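Skunaswood Community Boards > Home & Hobby > Sorting and Storage
Thread: Sort by color or sort by shape? (again, sorry)

brickdebt
Posted Wednesday, 7:42 PM

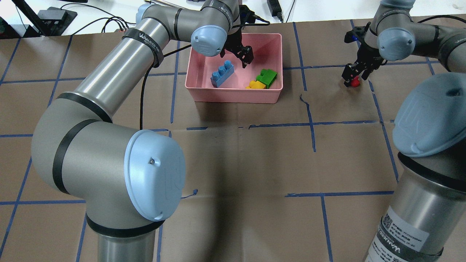 Blue, green and yellow, all in the one pink tray.

I have inherited a tub of building blocks from my sister, whose kids have discovered phones. I'd put it at up to 4,000 pieces, plus a barrette, plus something that used to be a raisin. My plan was to sort by color. My husband says this is how people who don't build things sort things. We have been married 12 years and this is the first I've heard of his views.

So which is it? I have a dining table until August, when his parents come and will expect to eat off it.

gravelmouth
Posted Wednesday, 7:58 PM

Shape. Always shape. You can find a red piece in a pile of flat plates in half a second. Try finding one small flat plate in a pile of red and see how your evening goes.

Your husband is right, but I wouldn't tell him.

tuesdaypants
Posted Wednesday, 8:10 PM

Color, and I will not be bullied about it this time. I have a wall of Pillance drawers in rainbow order and every guest who comes into my house says "wow." Not one guest has ever said "wow" about somebody's hinge collection.

gravelmouth
Posted Wednesday, 8:13 PM

What have you built lately, though?

tuesdaypants
Posted Wednesday, 8:15 PM

A wall of drawers.

lowshelf_linda
Posted Wednesday, 8:31 PM

Can we talk about containers before you two start again? OP, do not buy the Pillance drawers. The little ones stick, and then they stop sticking all at once and you are on the floor with a flashlight. I use shallow trays. Baking trays, cafeteria trays, the lids off storage bins. You want low sides so your hand goes in flat and you can push stuff around with a finger. A deep bin is just a smaller version of the tub you already have.

I did 1,050 pieces over a long weekend with trays and a podcast about shipwrecks. Shape first, then color inside shape if a pile gets bigger than a dinner plate.

tuesdaypants
Posted Wednesday, 8:40 PM

My Pillance drawers do not stick. I wax them.

lowshelf_linda
Posted Wednesday, 8:41 PM

You wax your drawers.

brickdebt
Posted Wednesday, 8:55 PM

This is very helpful and also slightly worse than asking my family. Linda, did you wash yours first? There's a film on some of these. I'd rather not guess at what it is.

lowshelf_linda
Posted Wednesday, 9:04 PM

Wash first, yes. Lukewarm water, dish soap, mesh laundry bag, swish it around in the sink. Spread them on towels overnight with the studs up or you'll be shaking water out of them for days. Pull out anything with stickers or a motor before you start. I learned about the motor.

oldmanshezi
Posted Wednesday, 9:26 PM

There's a Shezi sorting sieve, stacks in four layers, shake it and the little stuff falls to the bottom. Got mine used. It sounds like a hailstorm in a filing cabinet and the dog left home for an afternoon, but it did the first rough pass in the time it takes to make coffee.

gravelmouth
Posted Wednesday, 9:33 PM

Size isn't shape.

oldmanshezi
Posted Wednesday, 9:35 PM

Never said it was. Said the dog left.

parkside_nell
Posted Wednesday, 10:02 PM

Minority opinion: don't sort. We keep ours in one big drawstring mat and the kids rummage. Rummaging is half the fun, and they find things they weren't looking for and change their minds about what they're making. I sorted a whole set once. It lasted until breakfast.

If you must do something, take out 200 of the pieces you like and keep those in a tray for yourself. Give the rest to the Tronside thrift store on your way to buy a tablecloth.

gravelmouth
Posted Wednesday, 10:09 PM

I'm going to pretend I didn't read that.

tuesdaypants
Posted Wednesday, 10:11 PM

For once, same.

brickdebt
Posted Wednesday, 10:30 PM

OK. Washing first, then shape, on trays, and I'll do color inside shape for the plates only — mostly so I have something to show my husband. Nell, the tray for myself is happening regardless. Keeping the barrette too.

Does anyone know what gets old sticker glue off?

lowshelf_linda
Posted Wednesday, 10:34 PM

Cooking oil and a fingernail. Then wash it again.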